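Subject: Re: [summer-bedding] Bamboo mats over quilts, does it work or is it folklore
From: Kyung-tae Um
To: summer-bedding list

On an earlier evening Mocanu wrote:

> I keep telling people on this list that the simplest thing for a warm
> bedroom is a slatted bamboo mat straight on top of whatever is already
> on the bed. You don't need to strip anything. The mat lets air through,
> it stays flat under you, and in the daytime it makes a good firm surface
> for folding clothes. We have done it at our place for 15 summers and I
> would not go back to a sheet. The Zandden ones are the best of the lot
> and the price is fair.

I've read this claim here so many times that I went and looked for anyone who had tested it, and came up with people repeating each other. So I'll say where I disagree, and you can tell me I'm wrong.

First, "lets air through." Through to what? If the mat is on a bare frame, fine, I'll believe it. Put it on a quilt and the air goes through the slats and meets the quilt. I slept on mine that way for 18 nights and kept a thermometer on the windowsill, and the nights I slept badly were the nights the room was hot. The mat felt cool when I first lay down, I'll give you that much. By the time I'd been on it an hour it felt like a mat.

Second, the price. I paid 127 for the large one, with shipping from Vidalport, and the seller's page called the pattern "natural figure." It's a printed grain. The slats come in light tan and a darker brown with swirls on them, and once you notice that you can't stop noticing it.

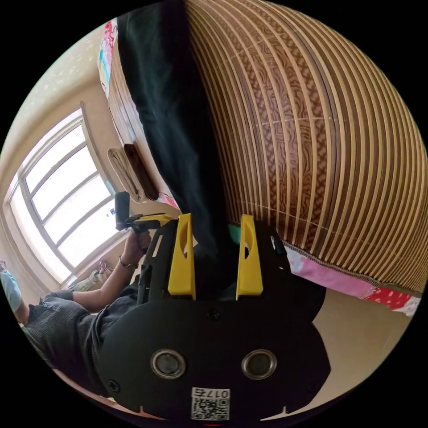 Third, "stays flat." Mine did for a while. The corner nearest the wall has lifted, and I had it under a stack of books for most of a week with no improvement. The Jarnmont sheet that came with it says to wipe it down and roll it the opposite way overnight. Has anyone here done that and had it work? I don't mean heard that it works.

Where I will meet Mocanu halfway is the folding. I had my doubts about that too, but a patchwork quilt is a terrible thing to fold on. Everything sinks, small things vanish into the pattern, and you end up pressing creases into the trousers instead of out of them. On the mat I can lay a pair out full length, pull the side seam straight and get the patch pocket to lie down properly before the first fold. Dark fabric on tan slats is also a lot easier to check for lint, and I own a lot of dark fabric.

Whether that's worth 127 is another question. A big piece of cardboard would probably do the job — I used one for years.

One more complaint while I'm at it. Somebody posted that the slats don't catch on clothing. They do catch, on anything knitted. A loose cuff will find the one rough edge on the whole mat. I've sanded two spots on mine and I expect there will be a third. The cloth border is no better, it collects fuzz and the fuzz has to be picked off by hand.

So my position is that it's a decent folding surface with a weak claim attached about sleep. If someone wants to run it properly, one side of the bed with the mat and one side without, same quilt underneath, I'd read the results with interest. I'm not volunteering the other half of my bed for it.

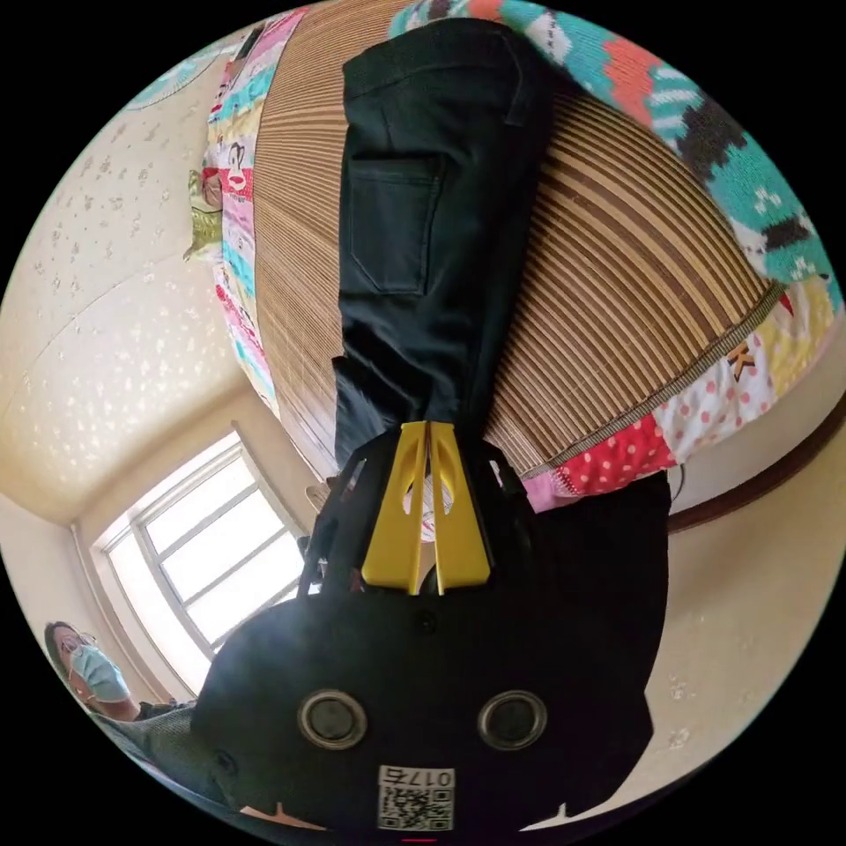

Vidalport, March

Adding this before I send, as the message sat in my drafts. I tried the rolling trick myself after all. Wiped the mat, rolled it the wrong way round, tied it with two old belts and left it standing in the closet. The corner came out lower than it went in, then crept back up over the next few days to almost 15 millimeters. So put me down as one vote for "no."

If anybody has a mat that is more than a couple of years old and still lies flat on a soft bed, please say which one, and what's under it.

Kyung-tae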